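News / Products and Services

Limeck Opens Two-Arm Rehearsal Service to Outside Customers

Limeck has opened its Triline simulation service to outside customers, following a trial period in which access was limited to the company's own integration clients. The service allows a manufacturer or laboratory to test a two-arm handling task in software before committing to equipment, floor space or staff time. Applications will be accepted from December.

Triline is sold by the task. A customer submits drawings of the parts to be handled, the dimensions of the work table and a short written statement of the result required. Limeck's engineers then build the cell in simulation, run the task repeatedly under varied starting positions and return a written report. The standard turnaround is 18 working days. Customers who already hold usable part models may request a shorter schedule, subject to review.

The report lists each run separately, together with the starting position of the part, the arm assigned to it and the point at which any failed attempt ended. Recorded views of selected runs are supplied with it. According to the company, customers in the trial period made more use of the failed runs than of the summary figures, and the layout of the report has been changed accordingly.

Among the trial customers was Brandão, a maker of small molded housings, which submitted 3 tasks for review. The largest of these was run 772 times. Two of the tasks were cleared for installation with minor changes to the position of the parts. The third was returned with a recommendation that the part be redesigned before any further testing – a finding that Brandão has accepted.

"A customer should be able to learn that a task is unsuitable before the purchase order is signed," said Belmiro Nogueira, head of customer programs at Limeck. "The report is written for the person who has to make that decision, and that person is often not a robotics specialist."

Limeck has also confirmed that task files prepared under Triline may be exported to Flumov, the scheduling software used in its installed cells. The export carries over the table layout, the part models and the order of operations. Grip force settings are not included and must be set on site by a qualified technician.

The starter package covers one table layout with two arms, two-finger grippers and a single shallow tray. Additional trays, fixtures and gripper types are priced separately.

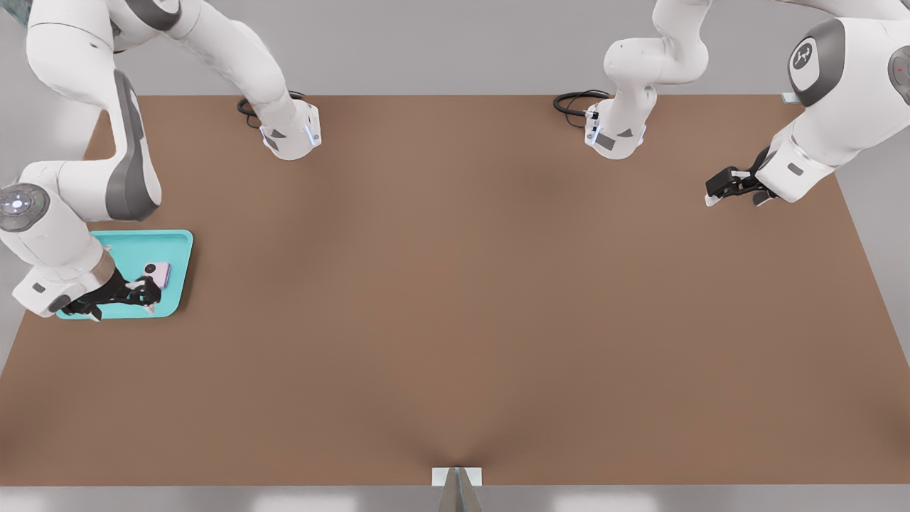

Does a customer need to own robot arms in order to use the service?

Ownership of equipment is not required. Triline is open to any registered business or teaching institution, and a report may be ordered without any later obligation to purchase.

Limeck will accept 22 outside tasks in the first intake. Requests received after that number has been reached will be held for the following intake, in order of receipt. Application forms are available from the company's customer programs office.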